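Work and Automation, Unit 6: Who Clears the Counter?
Course notes, Dirnidville evening program
12 January 2024

I promised I'd write up what I said last time, including the parts where I wandered off, so here goes. If you missed the session, read this before you start the short paper. If you were there, skim the first part and slow down when we get to the shift log.

We're still on the Dosto case. Quick refresher: Dosto runs staff break rooms and small kitchens for office buildings, and its people used to do everything by hand – wiping down, putting dishes back, dealing with whatever got left out overnight. In December the company started moving part of that work to two-armed robots, beginning with the Entwistle building. The software is trained and tested in a simulated room before anything changes on a real floor. I want you to look at the work from the point of view of the people who already do it, and that means starting with the boring stuff: the counter.

I used to work in a kitchen like this (long ago, and badly!), and what I remember is how little of the job was written down. The job sheet said "clear counter." Two words. What it meant was: figure out what belongs here, figure out what somebody is coming back for, don't throw away anything that looks like it might matter, and do it all before the early people show up wanting coffee.

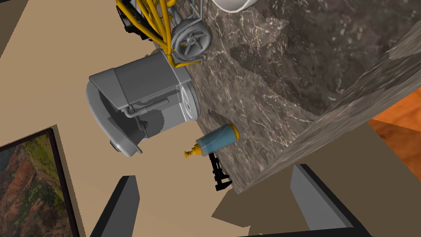 So when a company says it is automating "clear counter," the first thing that has to happen is that somebody spells out those hidden decisions. Who gets asked? At Entwistle it was the day shift lead, for one afternoon. The night crew, who did most of the clearing, weren't in the room. I think that's the most important detail in the whole case, and you'll notice the project summary gives it half a sentence.

Remember the term from Unit 2, tacit knowledge? It's the stuff you know how to do and would have a hard time explaining. One of the night workers told the interviewer she could tell a bottle was still in use by where it had been left. If it was by the sink, put it away. If it was in the middle of somebody's half-finished repair, leave it alone, and leave the tools next to it alone too. Try writing that as a rule. I tried on the bus home and gave up after 30 minutes, and I do this for a living.

Now, you could say (and several of you did say) that a robot doesn't need her rule. It could put everything in one tray and let people sort it out in the morning. Fine! That's a real option, and Istemitz, the other firm in your reading packet, does pretty much that. But look at where the work went. Somebody still sorts the tray. At Istemitz it became the receptionist's job, on top of the phones, and her hours and pay stayed the same. When you read that a task has been "removed," get in the habit of asking whose desk it landed on.
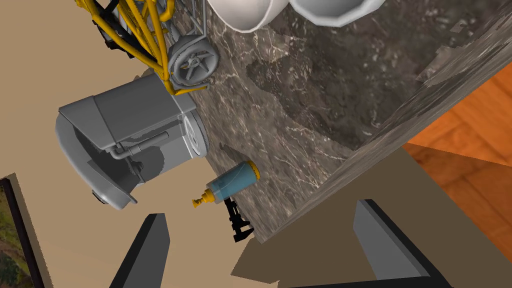

Back to Dosto. The part of the packet I'd like you to read twice is the shift log, because it's the closest we get to a plain record of what changed for people. The log has 612 entries, and no, I don't expect you to read every one. Pick a stretch of a few pages and read it straight through. What jumped out at me was how the wording drifts. Early on the crew write things like "counter done, fridge done, lights." A few weeks later they're writing "checked after robot," "moved bowl back," "waited for it to finish." Same people, same room, and the verbs are all different. They've gone from doing to checking.

Is checking a better job? It depends on who you ask, which I know is a teacher's answer. One worker liked it a lot. Her shoulder had been bothering her for years and she was glad to hand over the reaching and lifting. Another said he felt like a babysitter. He missed having the room to himself with the radio on, and he hated waiting – you can't get a rhythm going when you have to stop and stand back. Both of them are on the same pay grade as before, by the way. The company's position is that checking is lighter work. The crew's position is that they now answer for mistakes they didn't make.

I'd push you on that last point. In the old setup, if a mug got put in the wrong place, the person who moved it knew about it. In the new one, the person signing the sheet has to find it first. That takes attention, and attention doesn't show up anywhere in Dosto's cost table. (Go look. I'll wait.) 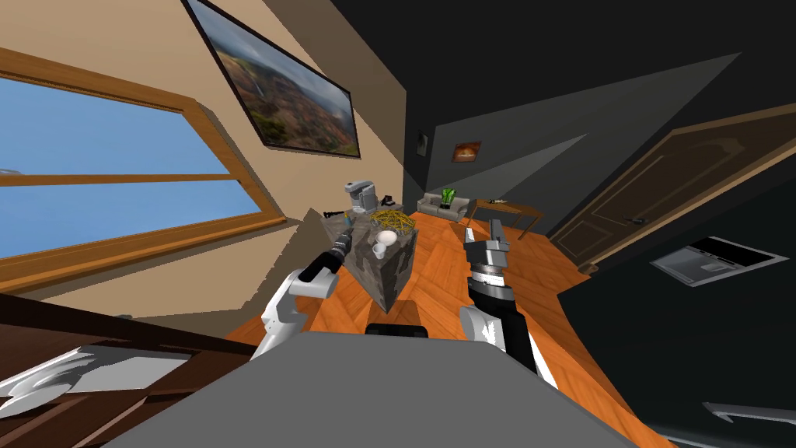
Fig. 3. Simulated room, with the counter between the robot's two arms.

A word on simulated rooms, as we ran out of time. They let engineers try a task over and over without bothering anyone, and I'm all for that. My question is what gets put in the room. Furniture and dishes are easy to add. The person who comes in early and wants to get past you to the coffee is harder, and so is the coworker who leaves a note saying "don't touch, back at 6." When you read the design section, make a list of everything from the night crew's interviews that you can't find in it. Mine ran onto a second page.

For the paper: choose one line from the shift log and write me two pages on the work behind it. Say who did it before, who does it now, and who decided. You can use Istemitz as a comparison if you like, but please don't summarize the whole case, I've read it. If you've done this kind of work yourself, use that. Some of the best papers last term came from people who had closed up a kitchen at night.

Bring the packet next time. We'll start with the cost table, and then the pay grades if we get that far.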